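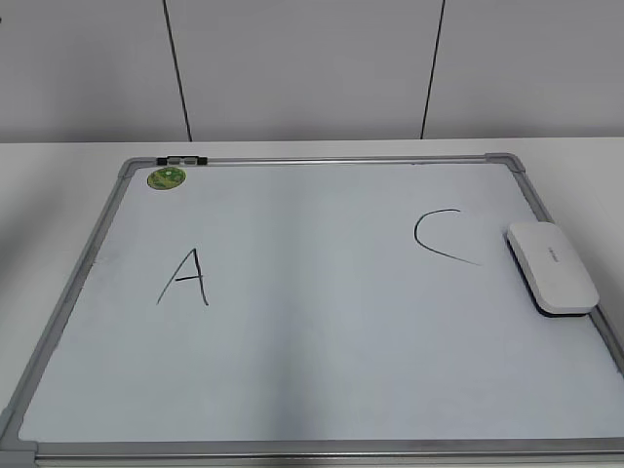

Search this site
Enter keyword
Search

The ferry is also a road

November 27, 2022

I have lived in Zeltport for many years, and before that I lived in a country where the sea was far away. Maybe for this reason I still look at the ferry with more attention than my neighbors do. They see it as a thing that is late or not late. I see two decks, a crew, and a piece of water which divides one town from its hospital, its court and its only technical school.

In February the fare for a single crossing to Flandumstead will go up again. The operator, Sivetetti, has written on its notice that the change is "modest." I do not want to argue about this word. I want to argue about the idea behind the notice, which is that the passengers must carry the cost of the crossing because the passengers are the ones who use it. It sounds fair when one reads it quickly. I read it several times on the quay while I was waiting, and each time it seemed to me less fair.

Consider the coast road. It goes from Zeltport around the bay, through Mota, and it comes to Flandumstead after 70 miles. I pay for this road with my taxes although I drive on it perhaps two times in a year. I have no complaint. The trucks which bring food to our shops use it, the ambulance uses it when the weather stops the boats, and my neighbor's daughter uses it to visit her parents. No one has ever proposed that the drivers alone should pay for the asphalt, the bridge repairs and the snow plow. If somebody proposed it, there would be a very loud meeting.

The ferry makes the same journey in 28 minutes. It needs no snow plow. It takes cars from the road in the narrow part near Mota, where the school children cross. And still we treat it like a shop, where the customer pays or goes away.

I know the answer that is usually given to this. The road is open to everybody at all hours, and the ferry is a service of a private company. This is correct, but the company did not fall from the sky. The region decided to give the crossing to Sivetetti under a contract, and the contract says how many sailings must be made and how old the vessels can be. It says very little about the price. The region could have written more. When the contract comes for renewal it can write more, and I hope that it will.

There is another answer, which I take more seriously. Some people in the villages behind Flandumstead never take the ferry. They ask why their money should make my crossing cheaper. I have thought about this for a long time, and I do not believe they are selfish to ask. Their bus was reduced two winters ago, and now it comes in the morning and in the evening and never between. If I lived there, I would also look at a ferry subsidy with a cold eye. So I would say that the bus and the ferry must be planned together and paid from the same purse. At present the evening bus leaves the Flandumstead quay before the evening ferry has tied up. I have watched it go. The driver is keeping his timetable, and the captain is keeping his, and the passengers stand with their bags between two correct timetables.

A public purse would have a reason to repair this. Sivetetti has none, as the bus passengers are not its passengers yet.

I should say something about the numbers, although I am not an economist and I distrust people who become economists in the newspaper. The monthly pass is the part that worries me most. After February, a person who crosses for work on every working day will pay around 60 more each month than the cost of fuel for a small car on the coast road, if I calculate it in the simple way, with no repairs and no insurance. I know that a car costs much more than its fuel. But a family that already owns a car does not think about insurance in the morning. It thinks about what is in the wallet. And so each increase will send some of the regular passengers to the road, and then the ferry will have fewer passengers to share the cost, and there will be a new notice on the quay with a new polite word on it.

I have seen this happen once before, with a train. In the region where I was born, the small line to the valley became more expensive, then less frequent, then it ran only in summer. At each step there was a report that explained that demand was weak. I was young and I believed the reports. Only later did I understand that demand had been asked to climb over a higher fence each year. The rails are still there under the grass. I do not tell this to frighten anybody, and a train is a different thing from a ship. But I recognize the language of the notice.

What do I propose? The fare should be fixed in the contract and it should rise only when the cost of driving the same trip also rises. The difference should come from the road budget. I say the road budget with intention, and I know it will annoy the people who manage it. The crossing carries traffic which otherwise would be on their road, and it would wear out their road. They receive this benefit already, every day, and they pay nothing for it.

For tourists I would keep a higher price in the high season. They come once, they take pictures from the upper deck, and I think they would pay it without pain. The nurse on the early sailing is in another situation. She has no other deck to choose.

The region will receive comments about the new fares until the end of the year. The form is on its website, under a heading that is not easy to find, and a paper copy can be asked for at the ticket office in Zeltport. I have sent mine. It was shorter than this article, as the form allows only a small box.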